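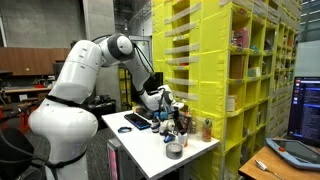

# estwood-minutes

Filed under: Local history / Open data

I've been typing up the parish minute books for Estwood since September, and this is what I've got so far — 198 meetings in one CSV, plus a folder of plain text if you hate spreadsheets. The books themselves live at Javora, who let me sit with them in the mornings.

Spelling is left as the clerk wrote it. He spells "drain" four ways and I love him for it. 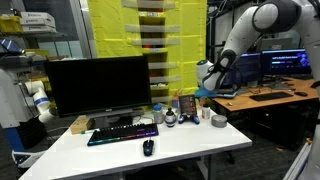 Dates are the bit I'd be careful with. Two of the books have the year only on the cover, so I worked the months out from the harvest supper, and those rows have `guess` in column 9. Please don't quote them as gospel!

Names get their own file, `people.csv`, with more than 900 entries. It has plenty of duplicates (three John Harrises, or possibly one busy one). 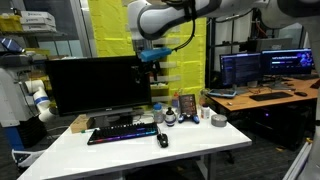 ## Using it

Do what you like with it, just say where it came from. The file is UTF-8 with commas, and the `notes` column is me talking, so skip it if you want the clerk on his own.

## Still to do

The Athanasiadis letters aren't in yet. I'd also like to match the field names to the old Javberg map, and I asked for opinions on whether to merge the duplicate people first.

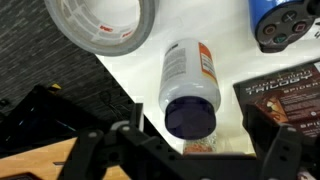 Shayne Pirihi: I'd leave them separate and add a "maybe same as" column. Much easier to undo later.

Omid Shahbazi agrees, so I'm doing that next.

Last updated: February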